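Clirnthorpe Hand Test Kit — Set-up Guide
Section 4: Comparing two hands on the basket and shelf task

Read this section after the arms are calibrated and the Callon controller is in position mode. The task uses one basket with a handle, a few pieces of produce and a shelf with open compartments.

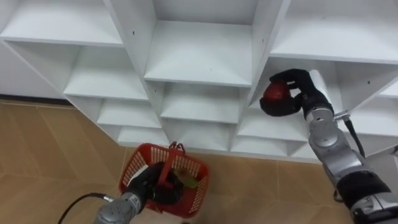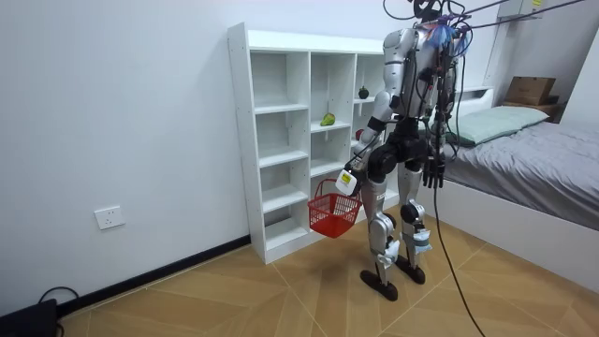
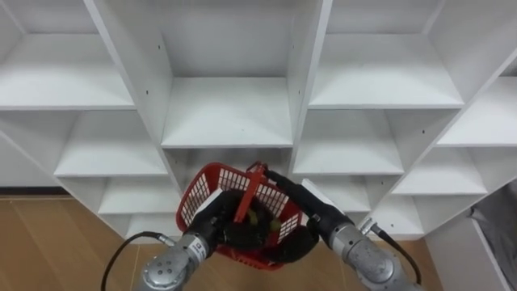 The basket task was chosen for this kit because it asks two different things of a hand. One hand must keep a thin handle for a long time, and the other must close on round objects and open again near a shelf board. A red basket with holes in the sides is a good choice in front of white shelves, and you can find it quickly in the recordings from every camera. Set the same finger force for both hands before the first run.

4.1 Preparation

1. Switch the controller to STANDBY. The lamp must be yellow.
2. Mount the first pair of hands. Tighten the wrist screws crosswise.
3. Route each hand cable along the arm and leave a free loop at the wrist.
4. Move each wrist slowly to both ends of its range. If the cable becomes tight, make the loop longer and repeat.
5. Start both cameras, head and fixed, from the Asport recorder.

CAUTION: Do not connect or disconnect a hand while the controller is in RUN. The finger drivers can be damaged.

4.2 Running the comparison

1. Place the basket handle in the left hand and close the fingers with the command HOLD.
2. Wait 20 seconds. The handle should not turn in the fingers.
3. Start the program SHELF_A. The right hand takes one piece from the basket and brings it to the compartment.
4. Press MARK when the fingers open.
5. Do 3 runs, then change the hands and repeat from 4.1, step 1.

Note: Some operators prefer to support the basket with both hands before the first pick. This is allowed, but do it in all runs or in none — mixed runs can not be compared.

Note: The Van Hecke hands close more slowly than the standard ones. Increase the value GRIP_WAIT to 2,000 ms, or the arm will lift before the fingers are closed.

4.3 Reading the results

Open the log and compare the finger current at HOLD with the current at MARK. A large difference on the left hand means that the handle moved. Check this moment in the head camera first. The fixed camera sees the room better, but the body of the robot can hide part of the shelf.

If a piece is dropped, write DROP in the log and continue. Do not delete the run.

CAUTION: Keep the tether cable away from the feet when the robot stands. Stop the program before you move the cable by hand.

For gloves on the fingers, and how they change the force table, see Section 5.

Last revised: Jun 16, 2026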